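One Hundred Good Ones

Badge in, shoes off, grippers on. Six in the morning and the Hultamdale floor already smells like sausages.

She took the left station because the chair was better. The handles were still stiff from the night shift, somebody with bigger hands had cranked the straps down. She loosened them. Pulled on the headset. Checked the pedal. Green ring on the arm, green light on the screen. Good.

The task card said LUNCH, VARIANT 10. Sandwich off the tray, into the basket. Candy bar, into the basket. Drink, into the basket. Go home position. Pedal. Reset. Again.

A hundred good ones by end of shift. Good meant no drops, no squeezes, no pauses over two seconds. The pauses were what killed you. You could be gentle or you could be quick, and the card wanted both, and the people at Trenesham who wrote the cards had never picked up a sandwich with two fingers made of plastic.

She had. She'd been doing it since March.

First one, fine. Second one, fine. Third one she came in too low and clipped the rim of the basket and it skated. Pedal twice for a bad take. Walk around the table, set it back, walk around again, sit down, straps, pedal.

Funny thing, how you forgot the arms weren't yours. You leaned and they leaned. An itch on your nose and you'd go to scratch it and across the room a big white elbow would swing up like it had a question. Everybody did that once. She'd done it four times.

By eight she had thirty one. Her shoulders were up by her ears.

Sandwich is the hard part. A bottle wants to be picked up, it's made for it. A candy bar doesn't care. But bread gives, and then it keeps giving, and you can't feel it through the handles, you only see it. So you learn to look for the dent. The second the crust starts to go in, stop. Hold there. Lift from the shoulder and not the wrist. She'd tried to tell the new kid this and he had nodded and flattened eleven of them before lunch.

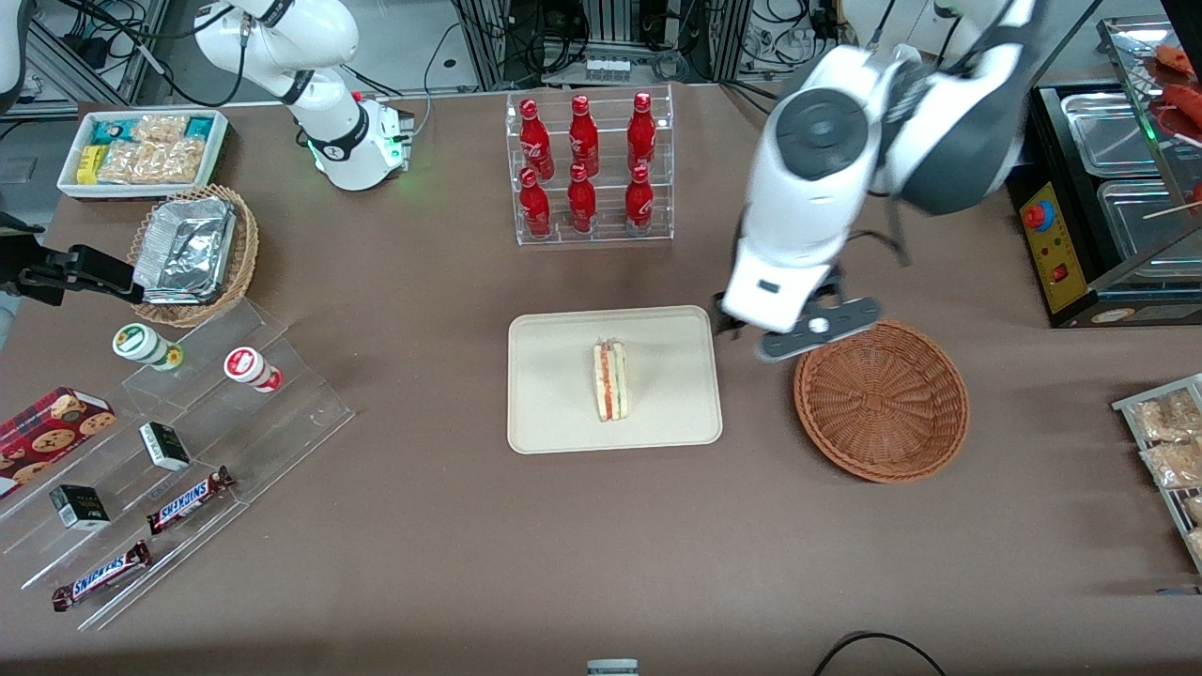

Her mother used to pack lunches at that kitchen counter in the dark. No light on, so as not to wake the baby. Five kids, five bags, all by feel. Sandwich on the bottom, never on top of the apple, a fold over and then another fold and a pat. Always the pat. As if the bag was going off somewhere and needed telling it would be okay.

She hadn't thought about the pat in years.

Forty four. Forty five. Forty six was bad, a bottle went in crooked and rolled back out over the rim. Pedal twice. Forty six again.

At ten the supervisor came by with the tablet. Wuvodora had trained overnight on the last batch, he said, and it was doing well, really well, come see. She unstrapped. Her hands stayed curled up for a while after, they did that.

They had it running on the spare table at the back. Nobody in the chair. That always got her, the empty chair and the handles just lying there. The arms came up off their rest and hung a moment like they were reading the card. Then the right one went out over the tray, slow, came down on the sandwich. Stopped at the dent. Held. Lifted from the shoulder.

That's yours, the supervisor said. See that? The hold. The other stations don't do that.

She said huh.

It set the sandwich in the basket. Candy bar next to it. Bottle along the far side, so it wouldn't roll. All very tidy. And then, before it went home, the left gripper came over the top of the sandwich and dipped. Didn't grab anything. Just down, a little, and up again.

What's that, he said. He wound it back on the tablet. Is that a fault? There's nothing to pick up there. That's half a second for nothing.

She didn't say anything. She was looking at her own hand.

He pulled her takes. Stood there thumbing thru them, she could see herself go by in small, or not herself, the arms. Take 3. Take 12. Take 90 from yesterday. Every one of them. Sandwich in, bar in, bottle in. Dip. She'd never once felt herself do it.

How many of these have you got total, he said.

This week? 159.

And it's in all of them.

I guess it's in all of them.

He blew out his cheeks. Jaiswal would want it gone, he said. Jaiswal was the customer, Jaiswal ran the counters, train stations mostly, and Jaiswal paid by the second. They could cut it in the data, maybe. Or she could do a clean set over, without. He'd need to ask. He'd let her know by tomorow. In the meantime if she could just try not to.

Sure, she said.

Back to the good chair. Straps. Headset. Green.

Forty seven. Sandwich, bar, bottle. She kept her left hand dead still, clenched almost, and it was harder than the bread, it was harder than anything on the card. The arm shook a bit because she was shaking a bit. Home. Pedal.

She looked at it sitting there in the basket. Perfectly good lunch. Some guy with a train to catch would grab it off a counter some place she'd never been and eat it standing up.

Forty eight. Still.

Forty nine. Still, still, her jaw hurt.

Behind her on the spare table they'd left Wuvodora running while the supervisor made his calls. She could hear the motors. You got to know the sounds after a while, the long one for the reach, the click for the grip, the two short ones for the bottle. Then a little one at the end, up and down, hardly a sound at all.

Fifty. Sandwich. Bar. Bottle.

She checked where the supervisor was. Far end, back turned, phone on his ear.

Down, a little. Up.

Pedal, once. Good take.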